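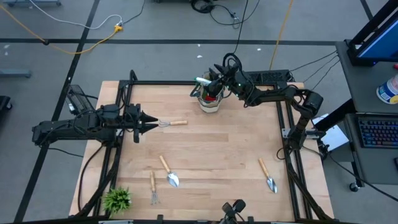
Small Hand Tools for Pots and Borders: Trowels, Hand Rakes and Something to Stand Them In

Jituncombe Garden Supply – Hand Tools – Short Handled

Most garden tool pages will tell you that a trowel can change the way you garden. We have sold trowels for a long time and have yet to see one do that. A trowel moves dirt from one place to another. A good one does it without bending and a bad one bends in the first hard spring. Nearly everything else you read on the packaging is there to fill the packaging.

This page covers the short-handled tools we keep in stock: trowels with a metal blade and a wooden handle, small hand rakes with metal tines, and the upright tool cup. They are sold separately. We used to sell them as a boxed set and stopped, for reasons given further down.

WHAT WE STOCK

Prarusus hand trowel
Blade: steel, bright finish
Handle: ash, light color, clear coat
Good for: potting, planting out, bulbs in soft soil
Not good for: prying up rocks, cutting roots thicker than a pencil, clay that has dried out

Prarusus hand rake
Head: steel wire tines, fanned
Handle: ash, same as the trowel
Good for: loosening the top of a pot, clearing leaves from between plants, raking gravel mulch level
Not good for: breaking new ground, any job where you find yourself leaning on it

Welov tool cup
Material: plastic, translucent white
Good for: standing tools upright on a bench
Not good for: carrying a full load by the rim

ABOUT THE TROWEL

The weak point of any trowel is the neck, where the blade turns into the shank that goes up inside the handle. Makers know this, which is why the blade gets the polish and the adjectives. When you pick one up in a store, ignore the shine. Put the tip against something solid and lean on it a little. If the neck moves, put it back.

The Prarusus neck does not move much. We won't say it can't be bent, as we have had bent ones returned. In nearly every case the customer had been using it as a lever, and you could see that from the shape of the bend. A trowel used as a trowel should last many years. A trowel used as a crowbar will last until the first rock that doesn't want to come up.

The bright finish will not stay bright. It scratches the first time it meets gritty compost, and after a season it looks like every other trowel. There is no rust guarantee. Steel rusts if you leave it in wet soil overnight, and the coating slows that down more than it prevents it. Wipe the blade, hang it or stand it somewhere dry, and don't worry about the color.

One question we get a lot is whether the blade should be sharpened. The maker says it comes "garden sharp", a phrase that commits them to very little. Ours arrive with a plain edge. If you cut through turf often, a few strokes with a flat file will help. If you only plant in pots, leave it alone.

ABOUT THE HAND RAKE

We were in two minds about stocking these at all. A hand rake is one of those tools that people buy because it hangs next to the trowel, and plenty of them are never used. If you garden in open beds and already own a good cultivator, you can probably skip it.

Where it does earn its place is in tight spots. Between lettuces, around the base of roses, in window boxes, on the top inch of a pot where the compost has crusted over and water runs straight down the side. The tines are thin and they give a little, so they pull leaves out without pulling the plant out with them. That same give is why they are hopeless in heavy soil. Push hard and the tines spread, and once they have spread they never quite go back. You can squeeze them together by hand and they will look fine until the next time.

Please don't order a hand rake when you want a cultivator. The cultivator has stiff, hooked prongs and is made for digging in. The rake is for the surface. We do take back the wrong one if it's clean, but you pay for sending it.

THE WOODEN HANDLES

There is a good deal of nonsense written about wooden handles. They are said to be warmer, kinder to the hand, and better for the planet. Warmer, yes, on a cold morning. Kinder to the hand depends mostly on the shape and the size of your hand. As for the planet, we have not seen figures we would want to repeat, so we don't repeat any.

The real advantage is that wood can be sanded. If the handle has a ridge that bothers you, you can take it off in a couple of minutes with fine paper. Try that with molded plastic. The clear coat wears through at the heel of the hand first, usually within a season of regular use, and after that a rub of raw linseed oil in April and again before winter will keep the wood from drying out and cracking. Hang oily rags outside to dry before you throw them away, as they can catch fire if left in a heap.

The real drawback is that pale wood disappears. Put a light-handled tool down on straw mulch or a wooden bench and you can look straight at it and not see it. A wrap of colored tape near the end costs next to nothing. It is also ugly, and that is up to you.

Handle length is the same on the trowel and the rake. Customers with large hands sometimes find it short. If the end of the handle presses into your palm when you push, choose the Czerwiński long-reach trowel, which is on its own page and costs more than we think it should.

THE TOOL CUP

It is a plastic cup. We want to be clear about this, as the maker's own leaflet calls it a "tool organization system". It has no dividers and no hooks. You stand tools in it and they lean against each other.

For all that, it is the item on this page we hear the fewest complaints about. The plastic lets enough light through that you can find the small things at the bottom: plant labels, a pencil, the ties you were sure you had lost. It rinses out easily. It stands well enough on a level surface, less well if all the heavy ends are leaning to one side, and it should go toward the back of the bench where your elbow won't find it.

Any straight-sided container you already own will do the same job. A large yogurt tub with a stone in the bottom is nearly as good. We sell the cup because people ask for it.

Store the tools handle-up if you have children around, and check that the tips are dry first. Water that collects in the bottom of the cup will rust a rake faster than the garden will.

WHY THERE IS NO SET

The old boxed set held 4 tools and saved the buyer a small amount over the separate prices. It sold well before the holidays. It also gave us a drawer full of returns in the new year, mostly the same tool out of every box, the narrow weeder, which was flimsy and which we would not have stocked alone. That told us what the box was for. Sets are a way of selling the piece that would otherwise stay on the shelf.

So pick what you need. For somebody with a few pots, that is one trowel. For somebody who shares the bench with another person, two trowels will prevent more arguments than anything else here. The rake can wait until you notice you are scratching at the soil with your fingers.

COMMON QUESTIONS

Are these stainless?
The trowel blade is sold to us as plated carbon steel. It is not stainless, whatever you may have read on other sites selling the same tool.

Can they go in the dishwasher?
The cup can, on the top rack. The tools can't. The heat and the soaking will loosen the handles.

My handle has come loose. Is that covered?
Yes, for 2 years from purchase, if the handle hasn't been soaked or drilled. Send us a photo before you send the tool. A loose handle can often be fixed with a little epoxy, and we will tell you if yours looks like one of those.

Is a bent neck covered?
Not usually. See above about rocks.

Do you sell left-handed versions?
There is no such thing as a left-handed trowel of this kind. The blade is the same on both sides. If somebody has charged you extra for one, we'd like to hear about it.

RETURNS AND DELIVERY

Unused tools can come back within 30 days. Tools with soil on them will be treated as used, including tools with only a little soil on them. Delivery takes up to 20 working days on items we don't hold at Jituncombe, and this page will say so next to the price when that applies. Rakes are shipped with a card sleeve over the tines. Keep the sleeve if you think you may send it back.

Page last checked 27 November 2018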